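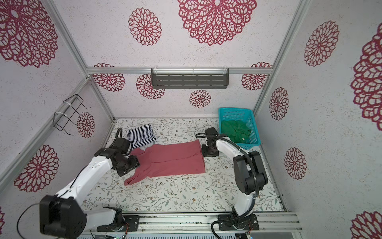
How many requests for clothing did the Munddale exchange fill this period?

We received 558 requests and filled 529 of them. The rest were either withdrawn by the person asking or are still open, mostly for sizes we could not find.

Munddale Clothing Exchange
Progress report to the Hanov Fund, second reporting period

1. Where things stand

The grant covers rent on the Mill Street unit, part of the laundry cost, and the request system. All three are in place. The move out of the old school annex took longer than planned and we were closed to the public for most of September, though requests that came in by phone and through the schools were still handled. Both sites are now open: Mill Street for sorting, storage and pickup, and the library basement for pickup only.

Your last letter asked us to report on requests and not on weight of donations. We have done that here. We still weigh what comes in for our own use, and can send those sheets if you want them.

2. Requests

Requests reach us three ways. School counselors send the largest share, the two pickup counters come next, and the web form is last but growing. A request is usually for one person and covers a season, so a single request may mean a coat, shoes and several tops, or it may mean one pair of work pants.

We promised in the application that no request would stay open longer than 28 days without a phone call to the person who made it. We kept to this except during the move, when a batch of paper slips from the annex sat in a box and was found late. Everyone on those slips has now been called. Several had already found what they needed elsewhere, and those are counted as withdrawn.

The open requests are nearly all for the same things. We are short of men's shoes in large sizes, plain black pants for food service jobs, and warm coats for teenagers. We have plenty of baby clothes and have asked the churches to stop sending them until spring. We have also turned down more formal wear than we expected to.

3. Laundry

Under the first-period plan, everything donated was to go through Skoryk Laundry before sorting. This turned out to be a waste of money. A fair amount of what was washed was then rejected for holes, broken zippers or stains that did not come out. Since the move we sort first and wash second, and the Skoryk bill has dropped enough to cover the higher electric bill at Mill Street.

Skoryk picks up twice a week – early morning, before the loading lane fills – and returns bags the next afternoon. We had one mix-up in which another customer's tablecloths came back with our bags. They were returned. The contract runs to the end of the grant year at the same rate, and Skoryk has said in writing that the rate will hold for one more year if our volume does not fall.

Stain treatment is done by us, at the utility sink. Collars and cuffs take up most of the time. We have stopped trying to save white school shirts with ink on them.

4. Sorting and shelving

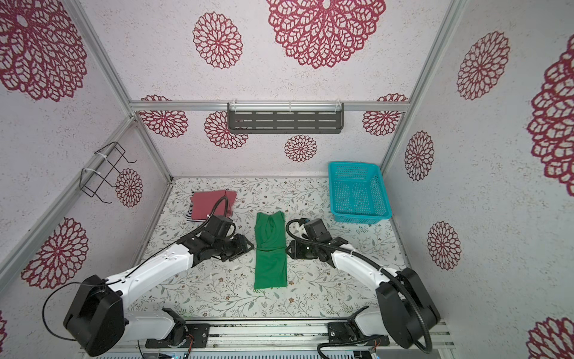 Shelf space is the main limit at Mill Street. The old annex had long hanging rails, and the new unit has deep shelves and only a short rail, so most tops and dresses that used to hang now have to be folded and stacked. We spent the first weeks trying different folds. Folding in half and half again made wide stacks that slid over when anyone pulled from the middle. Folding lengthwise first suits these shelves better, though soft fabrics need smoothing before the next fold. The green piece has been brought to a long narrow strip with a fold line across it, and its upper end is still crumpled and twisted; shelved in that state, it would make a lump in the stack and hide the size tag. Our written guide now says to flatten both ends before folding down, and to leave the tag on the outside edge.

Since the guide went up, people at the pickup counter spend less time looking. We did not time this before the change and so cannot give you a figure. The complaint about stacks falling over has gone away, apart from sweaters, which are now kept in bins.

Coats and anything with a lining stay on the rail. Shoes are tied together by the laces and kept by size on the lowest shelf. We would like a second rail and have put it in the budget request for next year.

5. Request system

We moved from paper slips to Motix in the middle of the period. The setup was harder than the sales material suggested. Motix is built for tool lending and expects everything to come back, so in the first weeks it sent overdue notices to people who had been given clothes to keep. We apologized to those who called, and the notices are now switched off.

Apart from that it does what we need. Both counters can see the same list, and a counselor can check on a request without phoning us. The search by size is poor – it treats "10" and "10 Kids" as the same thing – and we have worked around it by typing the department in front of the size. The license is paid through the end of the grant year. We have not decided whether to renew.

Names and addresses from the paper slips were entered only for open requests. The rest of the slips were shredded.

6. Spending

Rent and laundry are within budget. Moving costs were over, mainly for the floor repair by the rear door, which the landlord would not pay for. We covered the difference from our own reserve and are not asking Hanov for it. The shelving line is underspent, as the library gave us used shelves from its own refit. We ask permission to move what is left on that line to the purchase of men's work shoes, which we rarely get as donations and cannot fill requests without.

7. Next period

We plan to keep both counters open through the winter and to add an evening hour at the library, ending at 7:30 p.m., for people who work days. Two school offices have asked for a small stock of socks and underwear on site. These have to be bought new and we are getting prices.

The coat drive will run earlier than last time. Flyers are printed and list only what we are short of.

We need an answer on the shelving money before we place the shoe order. The supplier is holding the quoted price until the end of the month. Receipts and the Skoryk contract are attached.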